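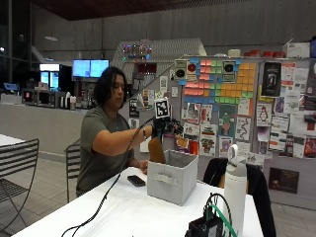 Long table, with the light-gray bin on it

Kodport Sailing Forum > Dinghies and Skiffs > Race Management

Start line length at the December regatta

kite_drop
Can we talk about the line at Kodport? We had 40 boats on a line that looked fine for 10. I got squeezed out at the boat end in two races and never got a lane. Sail 588, if anyone saw it.

tak_sailor
Saw it. You were barging. The line was short but it was the same for all of us.

kite_drop
In one of them, maybe. In race 2 I was below the layline to the committee boat and two Dimham boats came in over the top.

In-ho Song
I set the line that day. It was laid at the usual length for the fleet we expected, and then more than a dozen boats entered late. By the time we had the count, the tide had turned and I didn't want to hold up the start. I could have dropped the pin back between races. I'll do that next time.

pritham_mike
Thanks for posting. I'd take a short line over another postponement. We sat around for ages at Pritham last season.

leeward_gate
Disagree. A short line means general recalls, and those cost as much time as moving the pin. We had three.

tak_sailor
Two. The other was an individual recall and half the fleet turned back anyway.

leeward_gate
OK, two. Still too many. Black flag earlier?

kite_drop
No thanks — fix the line first. Does anyone know if Dimham will use a gate start in spring?

pritham_mike
Not in the notice of race yet. I'll ask at the club and post it in the Dimham thread.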